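Look after the fingers first

The rig at Killden is two hand-held grippers, one table and a few cloths, and I could talk about it all day. People ask Nusrat Janjua about the software. I wish they would ask how she looks after the grippers, where most of the skill is!

Pads before anything
My view is that pads deserve a look every morning, before a single grasp is recorded. Dudek, our other site, checks them monthly. I think that's far too slow for soft rubber.

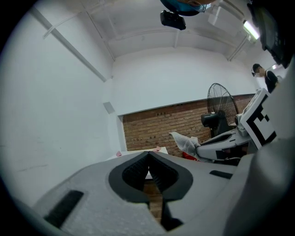
Leave the knob alone
Once the jaw closes evenly, stop fiddling. We logged 1574 grasps in May with 2 adjustments, and I'd happily have had none.

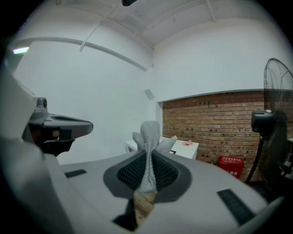
Set up with cloth
Plenty of people line up a new pair on wooden blocks. I'd go straight to cloth, which shows a lazy jaw at once – a thin grey one, taken by its edge, is a lovely test.
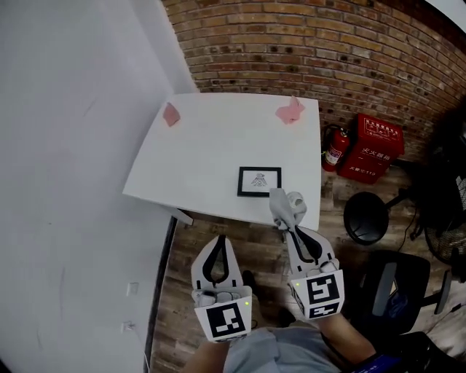

Nusrat gives each new pair 18 practice grasps and writes down every slip in pencil. The notebook is worth more to me than the Notarau manual, good as that is. It tells me which finger drifts and how soon.

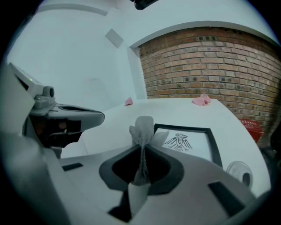
Spares should live beside the table too. Okent keeps theirs in a locked store two floors down, and so worn pads stay on until the end of the shift. Put them in a drawer, label them left and right, and let whoever is holding the gripper change its pads.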